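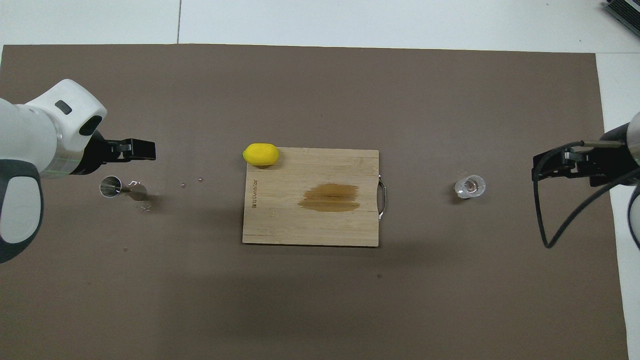 OK, robotics club thread, because three people asked what we've been up to since November. Our team is Jovwood (named after the street the lab's on, don't read into it) and we're teaching two arms to make a lemon drink. The left arm gets the jigger, the right arm gets the glass, and the lemon sits on the cutting board between them waiting for its moment. Yes, the board is stained. It's had a long semester.

2/ The task comes from the student challenge at our school. Every team picks a kitchen job and the arms have to do it with no hands from us. Team Vanov picked folding napkins. Team Lund picked stacking bowls and is already insufferable about it.

3/ We steer the arms ourselves first, over and over, and save every run. Then the model trains on those overnight. We have 77 good runs so far and a folder of bad ones I'm not going to talk about.

4/ OK, I'll talk about one. The right gripper picked up the glass perfectly, carried it all the way over to the jigger, and set it down on its side. So gently! Like it was putting it to bed.

5/ Aileen Manalo is our best driver by a mile. She can do the whole sequence in 40 seconds. My personal best is over a minute and my shoulders hurt after.

6/ Stuff I've learned about jiggers: they're shiny, they roll, and the arm has strong opinions about which end to grab. We're only pouring water for now. Lemon juice is a later problem – so is cutting the lemon, which our advisor has asked us to please stop bringing up.

7/ Somebody asked about clear glass. It's a pain! The model kept reaching a little past it, so we went back and recorded 31 more runs with the glass in different spots on the mat. Last night it grabbed the glass four times in a row and I yelled loud enough that Team Lund came over to look.

8/ Next up is getting both arms to move at the same time without bumping elbows. Right now they take turns, very polite, very slow.

9/ Demo night is in the Wallimach building, doors at 6 pm, free, bring a friend. If you've ever trained anything to pour, tell me how you dealt with the last little bit that dribbles down the side. I'm reading all the replies tonight.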